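What I Learned From Washing Too Many Coffee Mugs
Student project report, Materials and Everyday Life

So the idea for my project came from my grandmother's kitchen in Fumstead. She has this one cream mug that is stained dark brown on the inside, and she swears no soap in the world will get it clean. I had to pick a topic by the end of September and I had nothing, so I picked the mug. (My roommate thought I was joking!)

My question was pretty simple: which cheap thing from the kitchen cupboard takes off coffee and tea stains best without scratching the glaze? I tested baking soda, white vinegar, salt with lemon juice, and plain dish soap as my comparison.

Getting the mugs

The thrift store in Hatport sold me 30 mugs, all white, all from an old cafeteria. I lost two right away because I set the box down too hard on the stairs. I also bought a jar of Rarnent instant coffee, since it was the strongest thing on the shelf and I wanted stains that would stick.

Making the stains

Every mug got 25 grams of coffee in hot water and sat overnight, then I poured it out, let it dry, and did it again. I kept this up for a week and my whole room smelled like a gas station. The tea mugs went a lot faster than the coffee ones, which surprised me. I looked it up afterward and it has to do with tannins, and also with how hard the water is. Ours is very hard.

Cleaning and scoring

I gave each mug one minute of rubbing with a soft cloth, same hand, same cloth type. Then three friends scored them from zero to five without knowing which was which. Normunds Grīnberga, who teaches our section, told me to add a scratch check with a magnifier, and I'm really glad I did.

Results

Baking soda won, and it wasn't close. Salt and lemon came second but left fine scratches on four mugs. Vinegar was weak on coffee and a little better on tea. Dish soap did next to nothing, so Grandma was right.

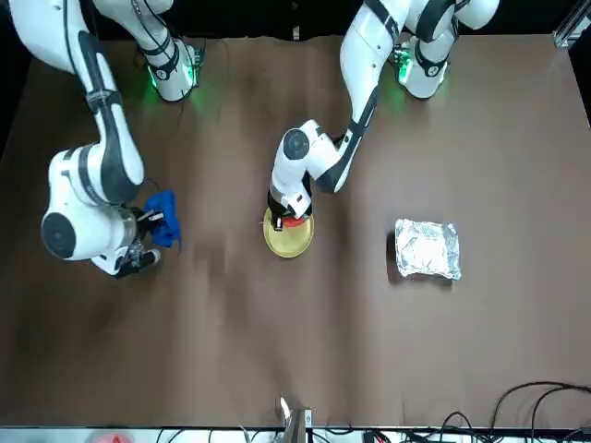 What I would change

I'd use a timer with a beep, for one thing, because I kept peeking at my phone with wet hands. I'd also try distilled water for half of the mugs to see how much the hard water matters. And my friends got tired by the end and started giving everything a three, so next time I'd split the scoring over two days.

I brought Grandma a box of baking soda over the break. She used it for pancakes.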